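May
By Huguette Cordier

I've been fussing over the Zutik cell again, in the simulator this time (kinder on the knuckles!), trying to get the gripper's closing width right before anyone at Clavcombe touches the real thing. It was set almost 7 mm too wide, bless it. 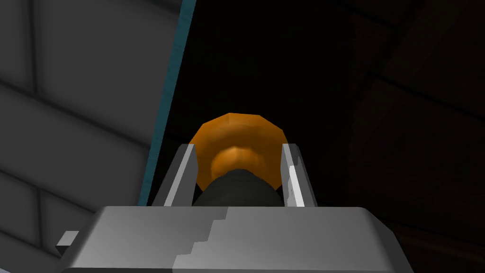
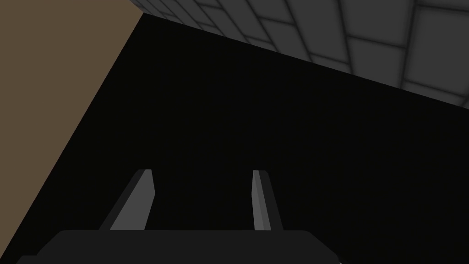

Zutik's gripper in the simulator: fingers round the orange-topped part in the first view, nothing between them in the second.

I've knocked the closing speed down by 2 notches and I'm leaving it to run 100 cycles over supper. Then it's the wrist offset, which I have been putting off with great skill.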